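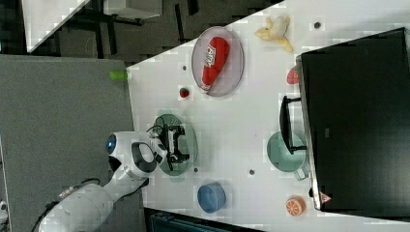 1/ Clearing a table fast comes down to order of operations. Notes from Sunday, after Volker Schwerdtfeger asked why mine takes 8 minutes and his takes half an hour.

2/ Cut fruit first. An orange half dries out on the cut face, and a banana with the peel open browns at the tip well before the rest. Both get eaten or wrapped before any dish moves.

3/ Whole small fruit second. Strawberries roll. They end up against whatever is biggest on the table, usually the big box, and then they get leaned on. Check along the base of the black box before you wipe.

4/ Condiments third. A ketchup bottle lying on a plate makes that plate unstackable. Cap closed, bottle upright, fridge door. Wipe the neck while you have it in your hand.

5/ Then plates. Mine are translucent, one green, one lavender. The lavender is oval, so it goes underneath and the green sits on it. Reverse them and the stack rocks.

6/ Bowl on top of the plates, mug carried separately by its handle. I have tried mug in bowl. The Kirkegaard mug I had before the teal one did not survive it.

7/ Mugs parked beside a box handle are a separate problem. Swing or pull the handle and the mug goes with it. Move the mug first, every time.

8/ The tabletop has small holes in it. Crumbs and juice collect there and a flat cloth passes straight over. Dry brush, then a damp cotton swab, then the cloth. Hiyori Kubo uses a pipe cleaner - also fine.

9/ White surface, so strawberry and ketchup both show. Cold water and dish soap, two minutes, wipe. I stopped buying the Plilora spray in November and can't see a difference.

10/ Floor last. Small things collect at the table edge and drop off during the wipe. Mattes Seidel does the floor first and then does it again.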